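Could you help us write the rulebook for robots that take computers apart?

Skatum is looking for people to join a paid reading and testing panel. We are putting together a good practice guide for small workshops that use robot arms to repair, upgrade and strip down desktop computers, and we would love to hear from people who know what it's like to have their hands inside a case!

How it started

Plurkell refurbishes office computers, and for the past while we have been going through their job notes with them. There are 1,771 of those notes, written by bench staff, and they are wonderful reading (if you like that sort of thing, and we do). They cover bent socket pins, latches forced the wrong way, cables trapped under drive cages, and plenty of jobs that went perfectly well. Out of them came a first draft called the Triller Draft, and it now needs readers who will argue with it.

What the draft covers

When a person may reach into the work area, and what the arm must be doing at that moment
How hard a gripper may press on a drive, a memory module or a card
Where removed parts are put down, and how they are labelled
Static, mains leads and stored charge in power supplies
What gets written down after a job, including a job that was stopped halfway
Who is allowed to change a saved movement, and who checks it afterwards

The section on reaching in is the longest and the one we argue about most. The section on labelling is still far too short, so if you have opinions about labels, please bring them.

What you would be doing

Panel members read one section at a time at home and send back comments in whatever form suits them. Scribbles in the margin are fine. You would also come to two bench sessions at our Leclerc workshop, where we run through the rules beside a working arm and find out which ones make sense once you are standing there. Each session starts at 10 in the morning and finishes by 3, with lunch provided. All in all we expect it to take some 25 hours of your time, spread over spring and early summer. We pay for reading time as well as bench time, and we cover travel.

Who we are looking for

There are 14 places. We would like a good mix: repair technicians, people who look after machines on a shop floor, college tutors, safety reps, and anyone who has had to follow a badly written procedure and wished they could have a word with the author. You don't need to be able to program a robot. You do need to be 18 or over and comfortable saying "I don't understand this paragraph", which is the most useful comment we get.

If you have worked with robot arms before, tell us which tasks you used them for and what the house rules were. If you haven't, tell us about any bench or repair work you have done, paid or unpaid.

The Leclerc workshop has step-free access. If you need large print, regular breaks, a chair at the bench or anything else, let us know when you apply and we'll have it ready.

How to apply

Write to Kamran Khosravi, who edits the guide, with "Triller panel" in the subject line. Half a page about yourself is plenty and there is no form. Please apply by the end of April. Kamran reads every message himself and will reply either way, and he is very happy to have a chat on the phone first if you would like to ask questions before deciding.

Desktop work at the bench

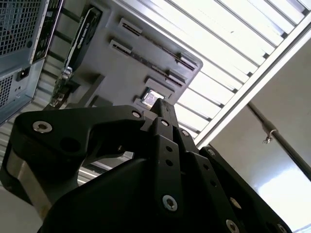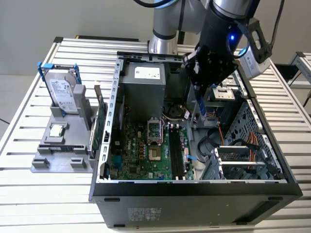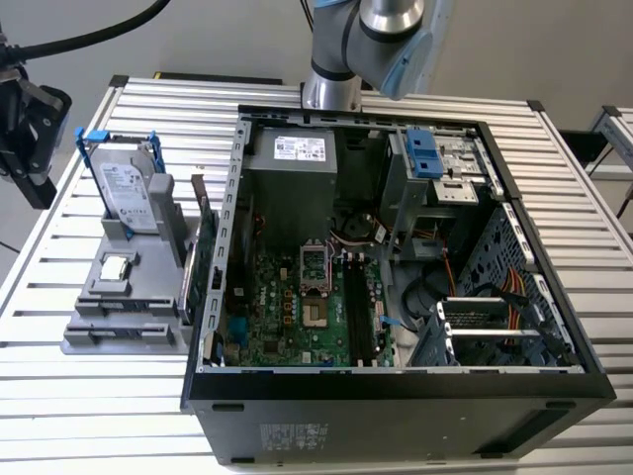

Can I join if my workplace already has its own robot safety rules?

We would be especially glad to have you. Your workplace rules still come first when you are at work, and nothing in our draft replaces them or your legal duties. What helps us is hearing where the two differ. Please check with your employer before sharing any written procedures with us; if they would prefer you didn't, you can still comment on the draft from your own experience.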